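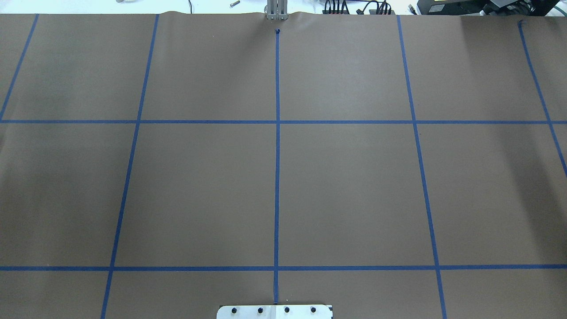

The Reller was a floor safe, 154 kilograms empty, and it had been bolted to the slab in the back office before Genalyn Salazar took over the lease. She had never had the combination. The previous tenant, Soudabeh Taheri, had mailed her three numbers on an index card in October, and the three numbers did not open it.

Arnulfo Quintero arrived at 8:40 in the morning with one case of tools and a folding stool. He read the plate on the hinge side and wrote it down: model 1029, Group 2 lock, relocker behind the bolt work.

"You dialed it left first?" he asked.

"Left first. Four turns, three turns, two turns, then right until it stops."

"It doesn't stop."

"No."

He sat down and turned the dial himself. The first two wheels picked up where they should. The third picked up late. He did it again, slower, and wrote the contact points on graph paper, left contact in pencil and right contact in ink. The difference between them narrowed at 31 and again at 67. The card said 34 and 67.

"Is that a four?" he said, and held the card under the lamp.

Genalyn looked. The second digit had an open top and a short tail. "I read it as a four."

"Could be a one. Depends on the hand."

He dialed 31, 67, 12. The dial went right and kept going. He tried 31, 67, 13, then 11. At 11.5 the lever dropped, the dial locked up, and the handle moved a quarter inch and quit.

"Bolts are binding," he said. "Something's leaning on the door from inside. Push there, by the top hinge. Not hard."

She pushed. The handle went down.

The door swung 20 degrees under its own weight, and a ledger box slid forward against the gap. Behind it was a fire liner that had swollen at the seams, and on the shelf above that, a smaller box, gray, with a Mateck key lock and no key.

Genalyn called the number on the card. It rang for a while.

"It's open," she said. "There's a second box in it."

"Gray?" said Soudabeh Taheri.

"Yes."

"That was there when I came. I had it from the Ghorbani people, with the safe. I never had a key either."

Arnulfo was already wiping down the bolt work. He greased the two lower bolts and backed the dial ring screws out a half turn - they had been overtightened - and ran the combination three times with the door open. Each time it retracted clean at 11.5.

"Do you want the gray one opened?" he asked. "It's a seven-pin. I'd charge it separate."

She lifted it. It weighed almost nothing, and when she tilted it, something slid from one end to the other and stopped.

"Write it on the same invoice," she said.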